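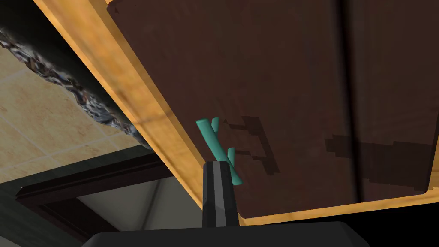 ## Lirkano sim: the teal rods fault, FAQ

Put together fast after Tuesday's call. Will tidy later. Ask Weronika Sadowski if something is missing.

### What went wrong?

The arm in the sim closes on the teal rod piece, reports a good grasp, lifts, and the piece stays on the board. Or it goes up a little and drops. The log says success either way. We ran 100 episodes on the Pietrzak branch and 66 of them had this.

### Is it the real arm or just the sim?

Just the sim so far. The real arm at Fliditdale has not run this policy and must NOT run it until this page says so. Jarosław Baran has the key for the cell, go through him.

### So why does a sim bug count as a safety matter?

Same success check runs on the real controller. If it says "holding" when nothing is held, the arm goes to full travel speed over the bench. Or the reverse -- something half held, swinging by one stub. Either is bad.

### What's the cause?

Two things, one confirmed.

- **Confirmed:** the collision shape for the rod piece was one fat hull around everything, so the gaps between the stubs counted as solid. Finger "touches" the gap, contact flag goes true.
- **Not confirmed:** finger comes in too close to the end of the long rod. Celina Głowacki thinks the grasp planner (Vulus) is picking the hull center and then sliding off it. She's checking.

### Finger is right up against the rods. Isn't that contact?

Can't tell by eye. Touching and nearly touching look the same at that angle. Use the contact force plot. Flag alone is no good, that's the whole bug.

### Why are the shadows blocky? Is that part of it?

No. Shadow map is set low to save time. Ugly stair-step edges on the brown board, known, harmless to the physics. Nneka Adebisi did ask if the vision part could be reading them as edges of the object. Fair question, we have not tested it. On the list.

### Does it happen with other objects?

Only the ones with branches. Plain cylinders and boxes were fine. We tried 8 shapes, 4 failed, all of them branched.

### Can I keep training on the old episodes?

No. Labels are wrong. Anything from February on the Pietrzak branch, throw out the success column and relabel from object height at the end of the lift. Script is in the repo under tools, ask Halima Odukoya if it crashes on you (it does on empty logs).

### What's the fix?

1. Seperate collision shape per rod, no hull.
2. Success needs force on the finger AND the object off the board, both held to the end of the lift.
3. Planner gets a margin from rod ends.

First one is merged. Second is in review. Third waits on Celina.

### I saw the finger go through a rod. Same bug?

Probably not -- more likely the time step. Save the seed and open a new ticket, don't add to this one please, its long enough.

### When can the real arm run again?

When the second fix is in and the full set of episodes has been rerun with no false "holding". No date yet. Don't ask Jarosław for the key before then.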